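Who gets to sing it? Fan reactions to Irkholm's comeback single
Media and Culture project, final report

I picked this topic because I love pop music and I love reading comment sections, and here was a chance to do both for marks! When the band Irkholm put out their comeback single in September, half the replies were about the chorus, which borrows its tune from an old Clusitz folk song. Some fans were thrilled and some were furious, and I wanted to know what they were really arguing about.

I collected 491 public comments from the band's fan forum, Closside, and read every one. Then I took 40 from the first evening and 40 from a week later and sorted both sets by hand, using the 6 categories in my appendix (praise, anger, jokes, questions, credit and "other").

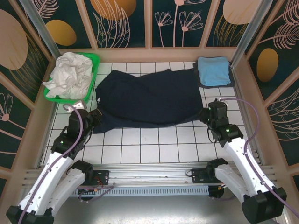 Credit was the category that surprised me most. I had expected people to say the band shouldn't touch the song at all, but the angry comments mostly asked why the village singers weren't named on the sleeve. Sorting them was harder than I'd planned. A joke can be angry and a question can be praise, and my "other" group soon looked like the crumpled navy thing on those white tiles, when what I wanted was the light blue towel, folded on its grey cloth. I went back and split the longer comments in two, which helped a lot.

By the second week the tone had changed. There was less anger and there were many more questions, and several fans had posted links to older recordings. One thread compared the single with the version on the Grímsdóttir label, line by line, and it's the best thing I read all term.

My sample is small and comes from one forum, so I can't speak for listeners in general. Next time I'd add short interviews and start the sorting before Thursday of deadline week.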